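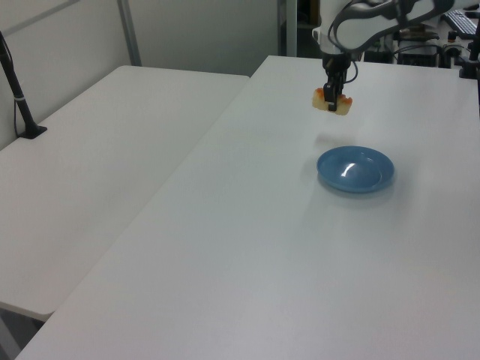

Najwa Fakhoury wrote to us that she wanted a small dish for one piece of cake and a coffee beside it, and that everything she found in the stores was either a saucer or a full dinner plate. She has now bought the Jetier twice, the second time for her mother.

Brimero Jetier – shallow round dish, blue
Article 233

The Jetier is a round dish with a flat inside and a raised rim. Some customers call it a plate and some call it a bowl. We sell it under "dishes" and you will find it with both words in our search. It is made for small food that is eaten with the fingers or with a little fork: a piece of pastry, a slice of sweet bread, some cut fruit, a few cookies. Soup does not belong in it, also not a thick one.

The diameter is 20 cm, measured on the outside of the rim. The useful flat part is a little smaller, so please think of this if you want to put a wide slice of cake in it. A rectangular pastry of the normal bakery size has enough place and you can still take it from the side without touching the rim.

The color is a quiet blue. On different screens it can look lighter or darker, and also the lamp above your table makes a difference. With strong light from above you get a bright reflection on the inside of the rim. We sell it in this one blue only. We are asked often for green and for now the answer is no.

Pale food looks good on it. We like it especially with cream-colored and orange things, for example a sponge cake with apricot or a slice of bread with something orange on top. Chocolate cake is also fine, but on this blue it looks rather dark, so Evaristo Valentini in our shop puts a little powdered sugar on it.

What is in the box
One dish, wrapped in paper, and a card with the care instructions. The pastry is not included. We write this because we receive the question each December, when many people order gifts.

Price and delivery
One dish costs 16 euros, tax included. Delivery is normally inside 7 days from the order. If you order several, we send them in one package, and you pay the shipping only one time. When we do not have enough dishes for your order, we ask you first if you want to wait or if you prefer to receive a part of them now.
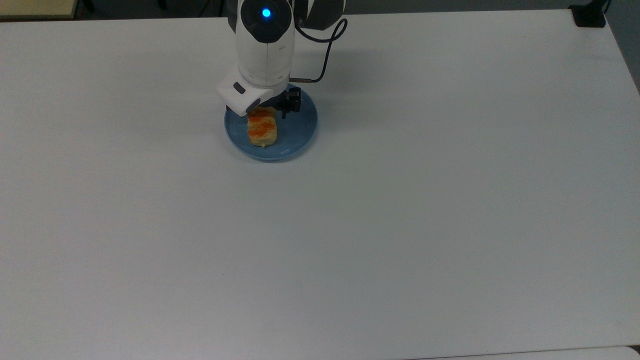 TABLE AND SERVING > ROUND DISHES > USE AT HOME AND IN THE CAFÉ

On the table
The Jetier goes well on a plain white table. On a surface like this the blue makes a clear round spot, and the guest sees immediately where the food is. On a dark wooden table it is more discreet. With a tablecloth that has a pattern, please try it with one dish before you order for all your guests.

Put the pastry near the middle, or a little to the side if a fork must lie there too. For self-service we recommend one piece in each dish. If you put two pieces together, people take one and then the second stays alone, and it does not look so nice anymore.

In a café
Samer Karam uses the Jetier at the counter of the Sayegh tea room and he has written to us some remarks, which we print here with his permission:

The rim is high enough to hold the crumbs. I had flat plates before and I was cleaning the tables all day. The dish is easy to carry with one hand, with the thumb on the rim. I would like it to be a little heavier, because my clients push it with the elbow when they read. For two people who share one cake it is too small, and for this I keep my old plates.

For cafés and bakeries we make a separate offer. Please write how many dishes you need and if you want them in one delivery or in parts. Jhosep Pacheco answers these letters, in English or Spanish.

With soft food
A soft slice with a topping can stick a little if it stays in the dish for a long time. Put a small piece of baking paper under it, or serve it shortly before the guests sit down. When you lift the slice, take it by the two ends and go straight up. If you pull it over the rim, the topping remains on the rim.

Food with syrup, like baklava or soaked semolina cake, is possible. The syrup stays inside the rim as long as you do not carry the dish tilted.
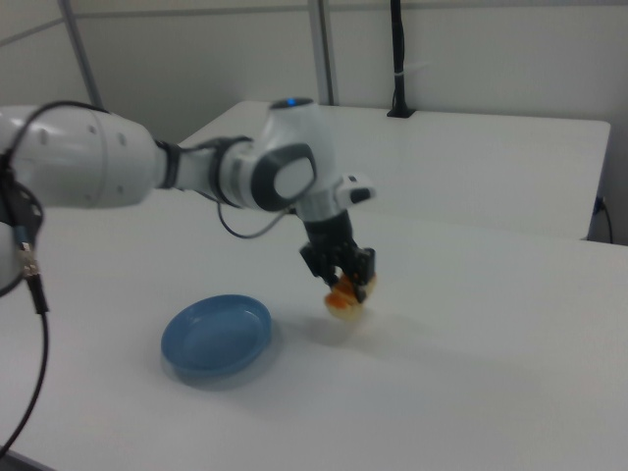
Cleaning and care

Wash the dish by hand or in the dishwasher, in the upper basket. Leave a little space between the dishes so that the rims do not hit each other during the wash. Do not use steel wool. For dried sugar, fill the dish with warm water up to the rim and wait – after about 20 minutes it goes away with a soft sponge.

Do not put the dish in the oven and do not put it on a hot stove. The microwave is allowed for a short warming.

The dishes can be stacked. If they stay in the cabinet for many months, put a sheet of kitchen paper between them.

Questions we receive

Is there a lid for it?
No. The bell from the Predix series is made for a larger plate and it does not sit correctly on the Jetier. Please do not order it for this use.

Can I use it for a child?
Yes, for a child who already eats alone at the table. It does not have a suction foot, so it can slide.

Is the blue the same in every delivery?
Almost. There are small differences between one production and the next. If you want to add to dishes that you already have, write to us with your old order number and we will look for the closest ones.

Can I return it?
Yes, if it was not used. Keep the paper and the box, please, as the dish travels badly without them. If it arrives broken, send us a photo of the dish and of the package, and we will send another one. You do not have to return the broken one.

Orders and contact
Use the order form, or ask for Munther Qudah on the telephone in the morning. In the afternoon he is in the warehouse and he will call you back.

Page and price checked 14/09/2023.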